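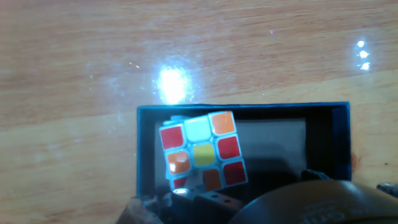

October 4, 2025

Second week with the arms on the sample bench at Lilska. Morning shift was box loading again, one item or two per box, black boxes only. Prumden, the customer, wants the mixed sets by November, and those are the ones that used to take two of us standing side by side.

My job on this bench is now called cell attendant. In practice I set out parts, start the cycle, watch, and write down every stop with a cause code. There are 15 codes. Ten of them I have never used. Code 2 (item touches wall) takes up most of my sheet, and I suspect it covers at least three separate faults that ought to be split.
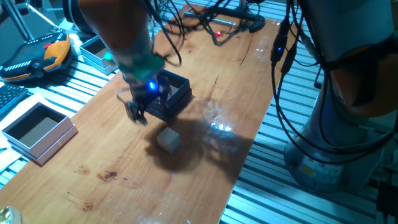 The log takes longer than the packing did. By hand I never recorded a bad placement, I just nudged the item over and closed the lid. Now a nudge is an intervention and gets a line of its own, with the time and my initials. I asked whether straightening a box between cycles counts. No answer yet, so I am logging it under "other."

Feet are better. Right wrist is much better. Eyes are worse by the end of the shift, and the glare off the varnish does not help.

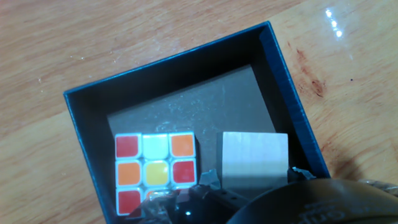

Spacing is still the main argument with the Swanepoel people, who wrote the placement plan. They work from the outside dimensions of the box and treat the inside as free area. The fingers need room too. With the puzzle cube in the left half and the wooden block up near the right wall, the gap between them is where I want the clearance measured, on the real parts and with the fingers down in the box. I sent a sketch before lunch.

Talk in the break room was about hours. The Sakura order stays manual through the end of the year, so the packers on that line keep their shifts. For the bench it is one attendant where there were two packers, and the second place goes to labeling. Same pay grade — I checked the sheet twice. 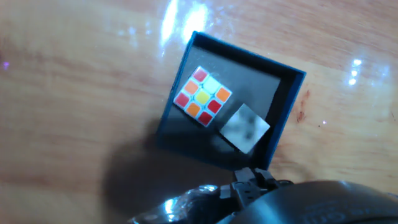
For the next shift

Split code 2 on paper first, then ask for the change in the system.

Measure clearance between items with a feeler gauge.

Find out who signs off on interventions when I am on break.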